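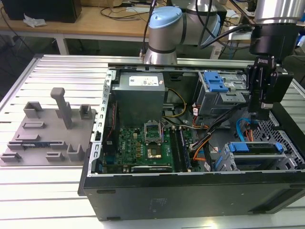 3.2 Working position and order of removal

All units in the study were opened in the same position: laid on the long side of the case, side panel off, with the motherboard facing up. Dismantlers at the Gastimthorpe site had previously worked on upright towers, which put the lower drive bays at knee height and left the cable runs hanging across the board. Laying the case down brings the power supply, the board and both sets of bays within reach from one side of the table.

The slotted table top was retained from the earlier layout. Its grooves allow stops and holders to be moved without drilling, and small screws that fall into them can be swept to one end. 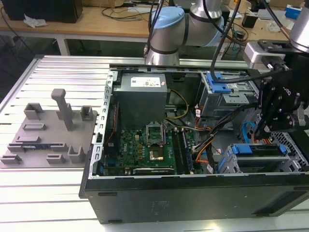

Parts were removed in a fixed order: processor, hard disk, memory, optical drive, power supply, board. The processor is taken first because its socket is the part most easily spoiled by later handling. A socket with bent or dirty contacts lowers the resale grade of the whole board, and in the trial batch of 600 units this was the most common reason for downgrading. Of these, 565 reached the end of the line with all listed parts accounted for. The remainder had been stripped in part before delivery and were left out of the timing results.

3.3 Drives and carriers

Drives held in plastic carriers need no tools at the case itself. The data and power leads are released first, then the carrier is drawn out with the drive still in it. Separating the two is left to a later station -- an arrangement suggested by Vasić, who found that loose drives were more often set down on their connectors.

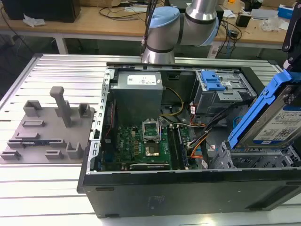

Cables were the main source of delay. In many office machines the leads cross between the power supply and the bays, and a carrier drawn out too quickly will pull on a neighbouring lead. Workers were asked to free each connector by its body and to leave the bundle lying in the case until the board was due to come out. Cable ties were cut only at that stage. Figure 4 shows an open tower with the processor socket empty, and the memory slots and cable bundle close together.

Figure 4. Interior of an open tower, with drive cage and blue release latch.
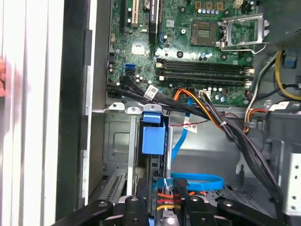
3.4 Sorting of removed parts

Memory modules and processors were placed in marked trays and logged by the Sakora stock program. Power supplies were kept whole and sent for load testing. Boards were graded by two people working apart, Nedeljković and Jurić, and any disagreement was settled by a second inspection under a lamp. Metal brackets and empty cages went to scrap by weight.

Comments (3)

Slavica Ivanov: Were the memory modules tested at this stage or only logged? Section 3.4 could be read either way.

Yesenia Zapata: Only logged. Testing is covered in section 5.

D. Funex: We take the optical drive out before the hard disk. It gives more room for the hand, though it does mean handling the data leads twice.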